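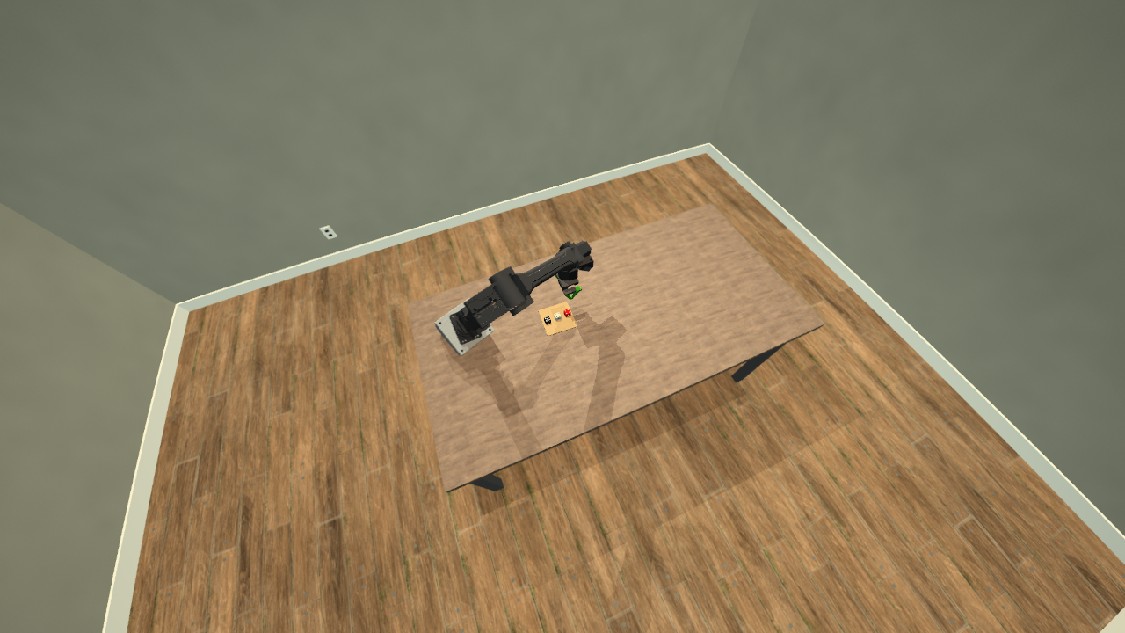
Nisel, April

Figure 1. Long wooden table in a plain room with a black robot arm mounted near one end. Computer rendering.

4. What we did in the hall

I should say up front that this part of the work was a lot messier than the plan in Section 3 makes it look. The plan said we'd hang the main speakers, put a second pair halfway down the hall, set the delay, and run our listeners through the word lists. All of that did happen, just in a different order, and with a good deal of cable on the floor that I kept tripping over.

The hall was the Okus, which seats 449 on a flat floor with a low balcony at the back. It's a lovely room for a string quartet and a pretty awful one for someone reading out quarterly figures. The side walls are hard plaster and the ceiling curves, so a voice from the stage arrives at the back with a long smear behind it. Anyone who has sat under that balcony for a morning of talks knows the feeling: you hear that somebody is speaking, you can tell whether they're happy or cross, and you lose every third word.

Mészáros hired us the speakers and the desk at their slow-season rate (thank you again!) and let us keep everything over the weekend. We ran the whole system through an Imalance processor, which I had never used before. Margit Szilágyi had, so she set up the presets while I walked the rows with a measurement mic and shouted numbers back at her. I'd recommend this way of working to anyone who has a loud voice and a patient colleague.

4.1 Setting the delay

The second pair of speakers stood level with row 17. If you feed them the same signal as the main pair with no delay, people near them hear the voice come from beside them, and then a moment later they hear it again from the stage. It's confusing, and most folks will tell you it sounds "echoey" without being able to say why. So the usual trick is to hold the second pair back until the sound from the stage has had time to get there, plus a little bit more.

The little bit more is what we wanted to test. Sound engineers all seem to have a favorite number, and they'll defend it over lunch. We tried three settings: no extra delay at all, a short extra of 5 milliseconds, and a long extra of 20. In each case the level of the second pair was trimmed by ear until the voice still seemed to come from the lectern, and then we wrote the level down and left it alone for the rest of that run. I know "by ear" will make some readers wince. We did check it with the meter afterward, and the readings are in the appendix for anyone who wants to argue with my ears.

4.2 The listeners

We had 58 people in all, mostly students plus a few regulars from the concert series who came because they had opinions about the balcony. Each person sat in one seat for all three settings and wrote down the last word of each sentence they heard. The sentences were dull on purpose, things like "He put the letter on the chair," so that you couldn't guess the ending from the rest.

We gave them a break between runs. The first group didn't get one, and their scores sagged so badly in the last run that we threw that session out and asked them back on Monday. All but two came. We found replacements for those two, and the count of 58 is the final one, with everybody having done the full set.

One thing I'd change is the coats. It was cold in the hall in the morning and people kept their coats on, then the heating caught up and the coats came off and went over the empty seats. A few dozen winter coats will soak up a fair bit of high end, and I only thought of it when I saw the afternoon measurement come out a touch brighter in the front rows and duller in the middle. The shift was small next to the differences between settings, so I've left both halves of the day in the data, but they're marked separately in the tables.

4.3 Scoring

Margit and I each scored all the answer sheets without knowing which setting they came from. Spelling mistakes counted as correct if the word was plainly the right one. We disagreed on a handful, nearly all of them down to handwriting, and settled those by asking the person who wrote it. The scores by row are in Section 5.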